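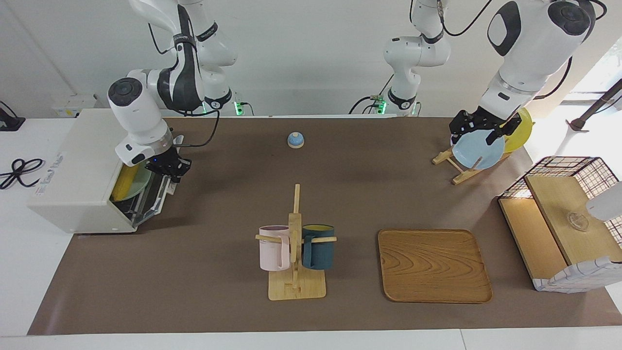 Prerkier Countertop Drying: Plate Stand, Mug Tree and Drying Cabinet

Reviewed for the Kouris shop pages by Rafail Xenos
Updated August 23, 2022

Every maker of drying racks promises you a clear counter. I have sold kitchen goods long enough to doubt it, and the Prerkier range doesn't change my mind. You are buying things that take up space so that your plates can take up less of it. Whether that's a good trade depends on how many plates you own and how often you put them away.

Crossed-slat plate stand

Light wooden slats, crossed, with the plates leaning between them. This is an old design and I have no quarrel with it. Plates stand upright, air gets at both sides, and you can lift out one without shifting a stack. The product sheet says "holds a full dinner service." I'd ignore that. Thick stoneware fills the gaps quickly, and deep bowls don't belong in it at all.

The stand has no drip tray. Put a mat under it. Prerkier calls the wood "water resistant," a phrase I've learned to read as "will stain if you leave it in a puddle." Wipe it down and let it dry open, with no plates in it, once in a while.

Mug tree

A flat square base, one tall post, and pegs. Two mugs on opposite pegs balance nicely. Hang everything on one side and you are relying on the weight of the base, so I'd load it evenly whatever the box tells you. Big handles fit. Very narrow espresso handles may not, and you should try one before you throw out the packaging.

Do you need a mug tree? If you have a shelf with hooks, no. If your mugs currently live upside down on a dish towel, it's an improvement.

Open-front drying cabinet

The white boxy one, with a slotted rack inside for plates. I'm least sure about this piece. It takes up the end of a table and it is the hardest of the three to put away when guests come. Plates go in on edge, side by side, which works well for flat ones - a plate with a high rim will crowd its neighbor. It suits a household that washes a little at a time, all day long. For one big wash after dinner I would start with the wooden stand and see if that's enough.

Measure the depth of your counter first. Most of the cabinets we get back come back for that reason.

What's in the set

Plate stand, mug tree and drying cabinet, sold together or separately. Plates, mugs and table mat not included.
Set of 3, item no. 223
Plate stand and mug tree only, set of 2
Assembly: mug tree pegs push in by hand
Care: wipe wooden parts with a damp cloth, do not soak

Compared with the Brandumus stand

Brandumus makes a wire plate stand that costs less and won't stain. It is also noisy, and it chips glazes if you're careless. I use the wood one at home and have for 11 months. One slat has darkened at the bottom. It still holds plates.

Delivery

The cabinet ships separately from our Kisport warehouse, with the next batch due in September. Returns are accepted on unused items in the original box.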